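How to Read an Orienteering Map

Orienteering is a sport where you find your own way. You get a map, and the map shows a set of places you have to visit in order. Each place is called a control. You can run, jog or walk between them, and you choose the route. The person who visits every control in the right order in the shortest time wins.

You can't do any of that without the map, so this page is about the map.

What is different about an orienteering map?

A road map shows roads, towns and maybe a few lakes. An orienteering map shows much smaller things. It can show a single boulder, a fence, a ditch, a bench or a patch of thick bushes. A mapmaker has walked over the whole area and drawn what is there.

Katsuhiko Hirano drew the map of Durkar Woods that the Sunthorpe schools use. He walked every path in the woods, and then he walked between the paths too. On his first visit he marked 164 boulders. Many of them were too small to help a runner, so he left those off. A map that shows everything is hard to read when you are moving.

The colors

The colors on an orienteering map have meanings, and the meanings are almost the same all over the world. If you learn them at home you can use them in Norway or New Zealand.

White is forest where the trees are far enough apart that you can run easily. This surprises many beginners, who expect forest to be green.

Green is forest or bushes that slow you down. Light green means slow running. Dark green means you will have to push your way through, and it is usually better to go around.

Yellow is open land, such as a field or a meadow. Bright yellow is land with short grass. Paler yellow is rougher, with longer grass or heather.

Blue is water. Lakes, ponds, streams and marshes are all blue.

Brown shows the shape of the ground. Brown lines tell you where the hills and valleys are. On maps of towns and parks, a light brown color is also used for paved areas.

Black is for rocks and cliffs, and for many things people have built, like paths, fences and walls.

Olive green, a sort of yellowish green, means keep out. It is often somebody's yard or a flower bed. You may not cross it in a race, even if it looks like a good shortcut.

Purple is not part of the land at all. It is printed on top to show your course.

The course

Look for a purple triangle. That is the start. From the triangle, a purple line goes to a circle with a number 1 next to it. The first control is in the exact center of the circle. Another line goes to circle number 2, and so on. The finish is two circles, one inside the other.

The straight lines between the circles don't show you which way to run. They only show you which control comes next. There might be a pond or a cliff right on the line. You have to look at the map and pick a way that works for you.

Out on the course, each control is marked with a flag that is orange and white. There is a code number on the control. Your list of control descriptions tells you what the code number should be. Always check it. Other courses may be using controls close to yours, and it is easy to run up to the wrong flag when you are excited.

Scale

A map is a small picture of a big place. The scale tells you how much smaller.

Many maps of parks and school grounds have a scale of 1:4,000. That means one centimeter on the map is 4,000 centimeters on the ground. There are 100 centimeters in a meter, so one centimeter on the map is 40 meters on the ground.

Forest maps often have a scale of 1:10,000. On those, one centimeter is 100 meters. If you are used to a park map, a forest map can trick you. A control that looks close may be a long way off - so check the scale before you start.

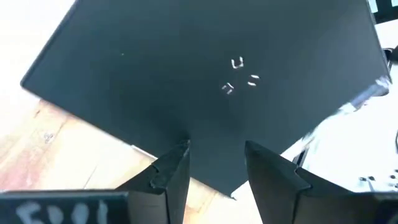

A dark gray panel with rounded corners and three small white markings.

You can measure distance with your own legs. This is called pace counting. Ask an adult to mark out 100 meters on a path. Run it at a steady speed and count each time your left foot lands. Do it again and see if you get the same number. Then try it in the woods, where the number will probably be higher. People take shorter steps on rough ground and when they are going uphill.

Contour lines

The brown lines are called contours, and they are the hardest part of the map for most people. Every point along one contour line is at the same height. If you could walk exactly along the line, you would never go up or down.

When the lines are close together, the ground is steep. When they are far apart, the slope is gentle. A small closed ring is often the top of a hill. Somewhere on the map it will say how much height there is between one line and the next. On the Durkar map it is 2 meters.

To see how contours work, you can make a hill from a potato.

Ask an adult to cut a big potato in half the long way. Put one half on a board with the flat side down. Ask the adult to cut it into slices of the same thickness, with the knife held level with the board. Lay the bottom slice on a sheet of paper and draw around it. Take it away and put the next slice in the middle of the shape you drew. Draw around that one as well. Keep going until you reach the top.

Now you have a contour map of a potato. Find the side where your lines are closest together, then stack the slices back up and look at that side. It should be the steepest.

Turning the map

The most useful skill in orienteering is keeping your map turned the right way. This is called setting or orienting the map. The map is set when things on the map are in the same direction from you as the real things around you.

Say you are on a path and there is a pond on your left. Turn the map until the pond on the map is also to the left of the path. The words and numbers might now be upside down. That doesn't matter.

You can do this with a compass as well. Orienteering maps have thin lines that run from south to north, often with small arrows at the top. Hold the compass flat on the map. Turn your whole body, with the map and compass, until the red end of the needle points the same way as the north arrows. If the needle behaves oddly, move away from cars, metal fences and phones and try again.

Each time you change direction, turn the map again. Put your thumb on the map next to the place where you are, and move it along as you go. Then you won't have to search the whole map every time you look down.

What if I get lost?

Everybody gets lost sometimes, including adults who have been doing it for years. Stop running first. Set your map. Think about the last place where you were sure of your position, and ask yourself which way you went from there. Look for something large, like a path, a stream or the edge of a field. If you still can't work it out, go back to that last sure place if you can find it.

Palesa Khumalo teaches beginners on Tuesday evenings at Haller Park. Her group practices this on purpose. One child leads while a partner follows without looking at the map. After a few minutes they stop, the partner takes the map, and the partner has to work out where they are.

Even if you give up on your course, you must always go to the finish and tell the people there that you are back. If you don't, they will think you are still out on the course and start looking for you.

Words to know

Control: a place you have to visit, marked with an orange and white flag.

Leg: the part of a course between one control and the next.

Contour: a brown line joining points of the same height.

Handrail: something long, like a path or fence, that you can follow toward your control.

Catching feature: something big behind your control, like a road or river, that tells you when you have gone too far.

Attack point: a place that is easy to find close to a control that is hard to find. You go there first.

Try it yourself

Draw a map of your classroom or bedroom as it would look from the ceiling. Use black for walls and furniture. Mark a start triangle and four circles, and hide a small piece of paper with a letter on it at the center of each one. Give the map to a friend and see if the friend can bring back the letters in the right order.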